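Rana is coming home, and she's bringing the quiet songs with her

If you've been on our list for a while, you'll know that we have a soft spot for Rana, and that we have been waiting (not always patiently) for her to say something about the long gap since her last record. Well, she has now said quite a lot. She sat down for an hour on the Condever morning show, coffee in hand, and talked about the new album, the bad year before it, and why she very nearly gave up singing in front of people at all.
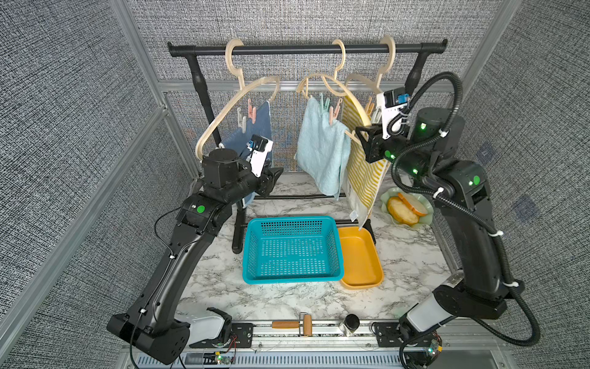

Valentin Toma
Music and Celebrity Editor

Let me start with the news, for those of you reading this on the bus. The album is called Werex, it comes out in November, and it has eleven songs on it, most of them slow. There will be a short run of shows to go with it, all in small rooms. The biggest of them holds 954 people and the smallest just 305, which for a singer who used to sell out arenas is quite a change of scenery! She says she picked them herself, and that she wants to be able to see the back row.

Now for the part that had me sitting up. Rana was 19 when she signed her first deal with Flosico, and she spoke about those years more openly than I have ever heard her do. She didn't blame anyone by name, and she was careful to say that plenty of people at the label were kind to her. But she did say that she sang the same set so many times that she stopped hearing the words, and that by the end of the last tour she was crying in the car before most of the shows and then going out and smiling anyway.

There was the breakup too, of course, and the host asked about it, as hosts do. Rana laughed and said that he got the dog, she got the piano, and they still text on birthdays. I thought that was rather gracious, given what was printed about the two of them at the time. She did admit that two of the songs are about him – she won't say which – and that he has heard both of them and asked for one small change, which she made. 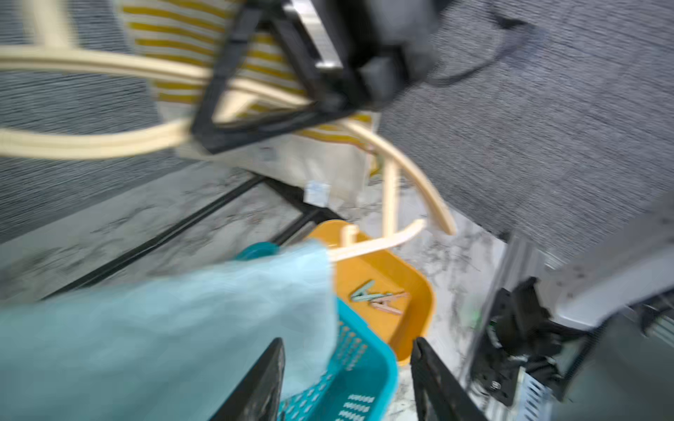
Striped cloth over a pale wooden rack.

What she did with her time off sounds lovely, I must say. She moved back to the town where she grew up, into a house a few streets from her mother's, and didn't write a note for months. Then her old choir teacher talked her into helping out with the evening group, and she found herself humming on the walk home. The first song for Werex came out of one of those walks, and she recorded it on her phone in the hallway with her coat still on. That take is the one on the album, footsteps and all.

As for the fans, they haven't gone anywhere. When she put up a note asking whether anyone would like to hear a new song early, she got almost 2000 replies before lunch, and she told the show that she is still working her way through them. I sent one myself, and I'm not too proud to say I've been checking my inbox.

Tickets go on sale at nine in the morning through the venues themselves, with a limit of two per person. I'll be at the opening night and will write it up for you here, so if you're going as well, do come and say hello.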